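From: Yesenia Orozco
To: Idura Players list
Date: Aug 17, 2020
Subject: Re: [idura-players] The spring show, and what we do about the hall

Peninah Lukumay wrote:

> Hi all, quick one before I go away. Lyimo Hall have said we can keep
> our May dates or hand them back, but they want to know by the end of
> the month. If we keep them they'll take 110 seats out of the stalls
> for spacing. Can somebody tell me whether the show still works with
> a house that size? Also, are we still doing The Lighthouse Supper or
> has that gone away? Ayuba says one thing and Boonmee says another.
>
> Peninah

Hi Peninah, hi everybody,

Keep the dates! Please! I know it feels silly to be booking anything right now, but if we hand May back the dance school will grab it and we won't see that stage again for ages.

On the seats, I sat down with last year's box office sheets on Saturday (exciting life I lead) and over the whole run we sold 2268 tickets. We won't get near that with the stalls thinned out, so I'd like to add a second Saturday matinee and drop the Tuesday, which never sells anyway. Boonmee has the hire rates and is happier with numbers than I am, so Boonmee, could you see what the break-even looks like?

And yes, we're still doing The Lighthouse Supper. Ayuba and Boonmee were talking about different drafts, I think – the one that went away was the version with the choir. Chepkoech has finished the new one and it's so much better. It has a cast of nine, one set, and the whole of act two happens over a single meal, so most people are sitting down and we can put some distance between the chairs without it looking odd. I read it in one go on the porch and let my coffee go cold.

My thoughts so far are under the two headings further down. Tear them apart if you like, I won't sulk for long.
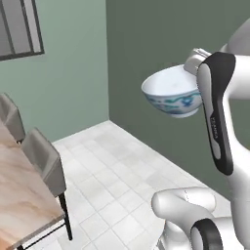
1. Auditions

I'd like to do first readings online, over 2 evenings, then see a short list in person at the Givotbridge rehearsal room with the big doors open. Chepkoech wants everyone to read the grandmother's speech from act one, men included, just to hear how people handle a long thought. Please don't learn it. Last time half the room had learned it and they all did it the same way, and we had to start over with something from the phone book, more or less.

If you want to read and your internet is terrible, tell me and we'll do it by phone. Ayuba did his entire audition for Flostevier from a parked car and got the lead, so there's hope for all of us.

2. Set and lights

Ayuba, are you up for designing again? The script calls for a kitchen downstage and the lamp room up above it, and I keep wondering if the lamp room could just be light and a bit of railing. The old platform from Flostevier is still in Peninah's barn, but I haven't looked at it since we struck and I wouldn't want to put an actor on it until you've checked the joints.

Lights will be the usual rig. The hall says the dimmer that kept tripping has been replaced, though they said that last year too.

Could people get back to me by Friday with a yes or no on the dates? Reply to the list and not just to me, so Peninah can see it when she gets back. Peninah, have a lovely trip, and don't forget you still have the key to the costume closet!

Yesenia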